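Vehicle Trade-In and Consignment: Frequently Asked Questions

Carari Remarketing – Seller and Dealer Help
Last updated March 14, 2021

These answers apply to vehicles listed through the Carari consignment desk. Vehicles bought outright by Carari are covered by the purchase agreement signed at the counter.

What is the difference between a trade-in and a consignment?

In a trade-in, the dealer takes title to the vehicle and credits its value toward another one. In a consignment, the owner keeps title until a buyer is found. The dealer displays the vehicle, handles inquiries and collects a fee when the sale closes.

How long does a consignment agreement run?

The standard term is 70 days, counted from the day the vehicle is checked in. It can be renewed once in writing. After the second term the vehicle must be picked up or re-appraised.

What does it cost?

There is a listing fee of $200, due at check-in and not refundable. The sales commission is set out on page two of the agreement and depends on the appraised value. Detailing and repairs are billed separately and only after the owner has approved the estimate.

What do I need to bring?

Title or lien statement, current registration, photo ID, all keys and remotes, and any service records. If two names are on the title, both owners must sign unless the title joins the names with "or."

Should I remove my belongings first?

Yes. Check the glove box, the door pockets, the trunk and the space under the seats. Items found during intake are bagged, tagged with the stock number and held at the front desk for 19 days.
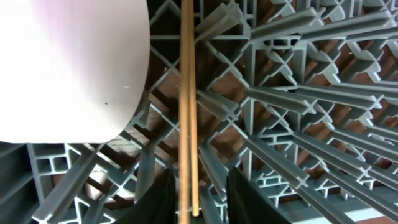 Two thin wooden sticks beside a white cylindrical object.

Can I consign a vehicle that still has a loan on it?

Yes, provided the payoff amount is lower than the agreed minimum sale price. Carari requests a payoff letter from the lender and sends payment directly on closing. If the payoff is higher than the minimum price, the owner must deposit the difference before the vehicle is listed.

Who sets the asking price?

The owner and the appraiser agree on two figures: the asking price and the minimum sale price. The desk can accept any offer between the two without calling the owner. Offers below the minimum are passed on by e-mail and expire at close of business the next working day.

How is the appraisal done?

The appraiser works through a 77-point inspection sheet covering body, glass, tires, brakes, fluids, electrical systems and interior. Stored fault codes are read and printed. The owner receives a copy of the sheet – the original stays with the stock file.
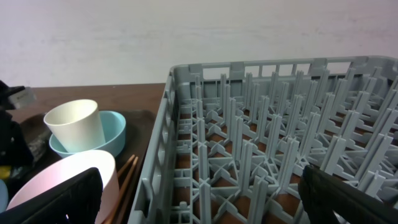
An owner who disagrees with the appraisal can ask for a second one. It is done by a different appraiser, and the later figure replaces the earlier one even if it is lower. Requests go to Zulmira Salgado at the appraisal office.

Whose insurance applies while the vehicle is on the lot?

The owner's policy must stay in force for the full term. Carari's garage policy covers test drives and damage caused by staff. Hail is excluded from the garage policy, and owners should check their own comprehensive coverage before August.

Can the vehicle be moved to another location?

Vehicles may be moved between the Vinon and Weltberg lots without notice. Any other move requires the owner's consent. Mileage is recorded at each transfer.

When do I get paid?

Payment is issued once the buyer's funds have cleared and the title has been signed over. Checks are mailed on Fridays. For bank transfers, fill in the form at the back of the agreement.

Whom do dealers contact about wholesale lots?

Boris Šimek handles dealer accounts and the Sorrentino wholesale list. A valid dealer license number is required before pricing is released.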